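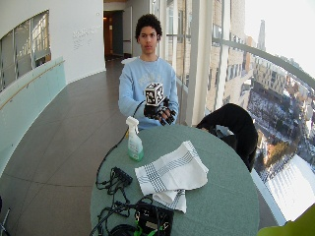 Table set up for household tasks in the curved gallery at Panport, with a spray bottle and a striped cloth towel.

Illis opens table-care sessions in the Panport gallery

PANPORT, August – Illis, the housekeeping training organization, has opened a new series of practical sessions on everyday table care in the upper gallery at Panport. The sessions cover the small jobs that keep a shared table fit for use: spraying, wiping, folding and putting away. They are open to residents of the building, to staff of the offices on the floors below and to members of the public who register in advance.

The series is presented with Mendes, which manages the Panport building, and is supported by the Vernura Home Skills Fund. It will run through the end of the season, with 400 places available in total. Registration is free of charge.

The upper gallery is a curved corridor with a gray tiled floor. Tall windows run along one side and look out over the city, and a wooden handrail follows the wall opposite. Mendes has made the space available to Illis outside the hours when it is used for meetings and receptions. Round tables have been chosen for the sessions so that participants can work from any side.

"Most people learn to clean a table by watching someone else do it quickly," Illis said in a statement. "The sessions give participants time to practice at their own pace, with ordinary items of the kind they already have at home. A spray bottle, a cloth and a tablecloth are enough to begin."

Each session lasts 2 hours and is divided into two parts. The first part deals with surfaces. Participants learn how to check a label before spraying, how far to hold the nozzle from the surface, and how to wipe in overlapping strokes so that no patch is missed. Particular attention is given to tables that are normally kept covered, where crumbs and spills can collect under the cloth. Participants lift the cloth, clean the surface beneath it, let it dry fully and then lay the cloth again with an even drop on all sides.

The second part deals with towels and cloths. Participants practice a flat fold for the shelf, a narrow fold for the rail and a looser fold for a towel that is to stay on the table during a task. Instructors also explain how to keep kitchen towels apart from cleaning cloths, and how often each should be washed. Time is set aside at the end for questions on stains, storage and the care of striped or checked fabrics, whose colors may run in a hot wash.

Illis will provide all supplies. Participants are asked to wear comfortable clothing with sleeves that can be pushed up, and to tell the organizers when they register if they are sensitive to any cleaning product. Plain water and cloths will be available at every table for those who prefer to work without a spray.

Mendes said the program fits its wider plan for the building's shared areas. "The gallery is one of the brightest spaces at Panport, and for much of the day it has served mainly as a way through," the company said. "We are pleased to see it used for practical learning. Tables and chairs will be cleared after each session, and the corridor will remain open to foot traffic at all times."

The Vernura Home Skills Fund will cover the cost of instruction and supplies, and the printing of a short guide to be given to every participant. The guide sets out the folds taught in the sessions and includes a weekly checklist for a household table. Copies will also be held at the Panport front desk for those unable to attend.

Groups of up to eight may register together. Larger groups, including schools and residents' associations, are invited to contact Illis to arrange a separate session – these will be held in the mornings, when the gallery is quieter. Participants under the age of 16 must be accompanied by an adult.

The gallery can be reached by elevator from the main entrance. Visitors should sign in at the front desk and allow a few minutes to reach the upper floor.

Registration

Places may be reserved at the Panport front desk or by telephone through the building switchboard, extension 3403. Requests for group sessions should state the number of participants and any access needs.

About Illis

Illis provides training in housekeeping and home care for individuals, employers and community groups. Its courses are taught in small groups and are intended for beginners as well as for those returning to household work.

Media contact

Illis Press Office, Panport, extension 3403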